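Market Diary: 26th November

The winter edition of the Barkside Makers and Growers Market closed this evening after two days of trading in the former bus depot on Lilska Street. The organizing office records that 65 stalls were let, of which 17 were taken by producers new to the market. Cheese, preserves and bread sold steadily on both days. Trade in cut flowers was slower than expected.

The tasting room opened late on the first morning while the water supply was checked. Ticket holders for the early session were moved to the afternoon, and 9 requested a refund, which has been paid.
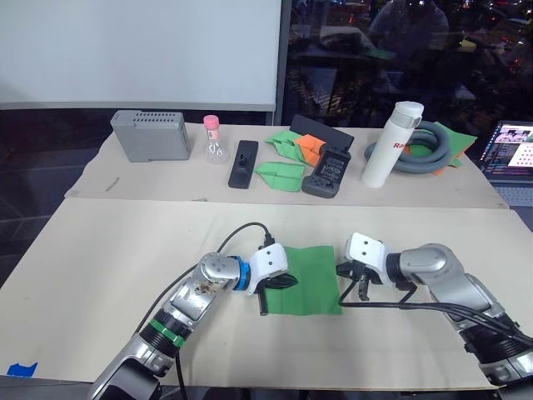

The office also met with the Anley Cider Cooperative regarding its request for a larger pitch. A decision is deferred to January, when the floor plan will be reviewed in full. Bodin Bakery has asked to remain beside the east door — this has been agreed.

Visitors commented on the lack of seating near the hot food. Additional benches will be requested from the depot's owners before the spring edition. Stallholders are reminded that pitch deposits are returned by bank transfer only.

Recent entries
Stall applications: what to send
Parking at the Lilska Street depot
Notes from the autumn edition
Tasting room hours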